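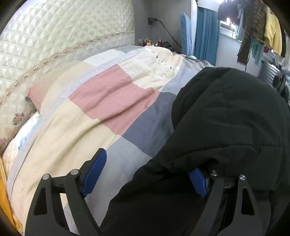
Clollance: a small dataset of hand-me-down sewing patterns

Hello! I'm Adesuwa Sani and this is my spare-time list of home sewing and quilting patterns, typed up from paper. It started when Omolara Adeleke passed me two carrier bags of old pattern envelopes and I got tired of digging through them every time I wanted a sleeve.

What's inside

There are 877 rows in patterns.csv, one per pattern. Columns are title, garment type, size range, fabric needed (in metres) and notes. I've also put in quilts.csv, a much shorter file with 77 block layouts, mostly plain squares and a few stars (I do love a plain square).

Blank cells mean the envelope didn't say. A question mark means it did say but I couldn't read it, usually thanks to tea.

How I did it

I typed everything by hand over a lot of evenings. Uchenna Iyamu then checked 200 rows against the envelopes and found more slips in the fabric column than anywhere else – yards copied across as metres, all my fault! Those are fixed, but I haven't been back through the rest, so please measure before you cut anything expensive.

Things to know

Sizes are as printed, and old sizes run tiny. Coats and jackets are a bit thin on the ground, with only 50 of them, and lining amounts are missing for most. There are no scans of the patterns themselves, so please don't email me for one.

Using it

Do what you like with the lists, just mention Clollance somewhere. If you spot a mistake, open an issue with the row number and what your envelope says.

Last updated Friday, May 23, 2025. Menswear is next, once I've found the other bag.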